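6. Setting up the stitch tracker

This section covers the perception side of Trilberg: loading the camera profile, checking the needle and thread masks, and setting the limits that decide when the planner may ask for a new grasp. It assumes the arms are homed and both instruments have been registered as in section 5.

6.1 Before you start

The tracker and the planner must be the same release. If the version line in the Trilberg console shows two different numbers, stop and update the older one. Mixed releases will start without an error but the needle pose comes out mirrored.

Close any other program that is reading the camera. The Mullitz viewer holds the stream open even when its window is minimised.

6.2 Loading the camera profile

1. Open the console and choose Perception, then Profiles.
2. Select the profile saved during calibration. The default name is the arm pair name followed by the month, for example piatek-october.
3. Set exposure to manual and leave gain at 22.
4. Press Apply and wait for the status light to go green.
5. Press Check fit. A residual above the limit is shown in red and the profile must be recalibrated.

Note: the profile stores the dark border mask. Pixels inside the mask are ignored by the thread tracer but not by the instrument tracker, so a shaft can be followed in towards the centre from the edge of the view.

6.3 Needle and thread masks

1. Choose Perception, then Masks, and turn on Needle only.
2. Move the arms clear of the needle using the foot pedal.
3. Adjust the Needle threshold until the overlay covers the whole arc and stops where the thread begins. A value of around 592 suits most pads under ring light.
4. Turn on Thread. The trace should be one unbroken line from the needle to the last knot, or to the point where it leaves the usable area.
5. If the trace jumps to an older knot, raise Minimum length to 209 and repeat step 4.
6. Save the masks.

Caution: do not set masks while the needle is held. The jaws hide part of the arc and the tracker will learn a short needle. It will then plan the next grasp too close to the thread end.

6.4 Grasp request limits

The planner asks the tracker for a needle pose before each pick-up. You set how sure the tracker must be before it answers.

1. Choose Planner, then Limits.
2. Set Pose confidence to High for unattended runs. Medium is allowed when someone is at the pedal.
3. Set Stale pose to 1380 ms. Older poses are thrown away and requested again.
4. Leave Ask on doubt switched on.

With Ask on doubt switched on, the planner pauses when it cannot tell a loose tail from the working thread. Tails near a fresh knot are the usual cause, and blood on the pad makes it worse, as the colour test is less reliable there. Try the limits on views with the needle at the driver and with the needle lying on the pad before you save them.

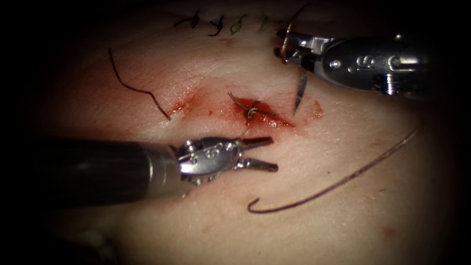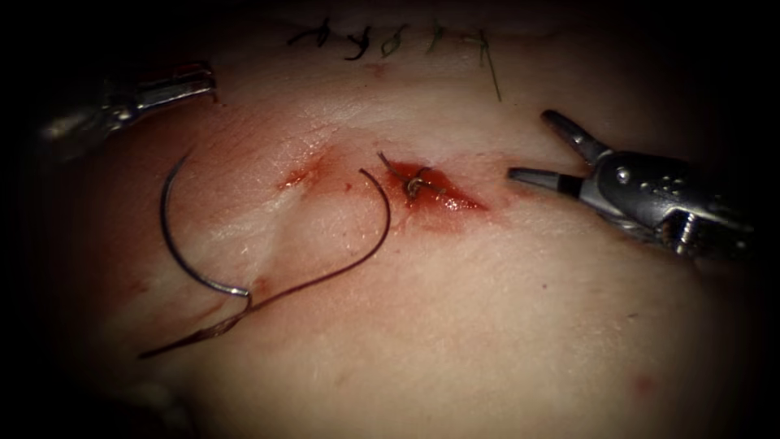 If the planner pauses more than a few times per stitch, go back to 6.3 and check the thread trace first. Lowering Pose confidence will hide the pauses but the driver may then close beside the needle.

6.5 Saving and restoring

Press Save set to write the profile, masks and limits to one file. Sets made by Drundberg builds can be restored, but the limits are reset and 6.4 must be repeated. Changes to the shared set should be sent to Kelly Fagundes for merging.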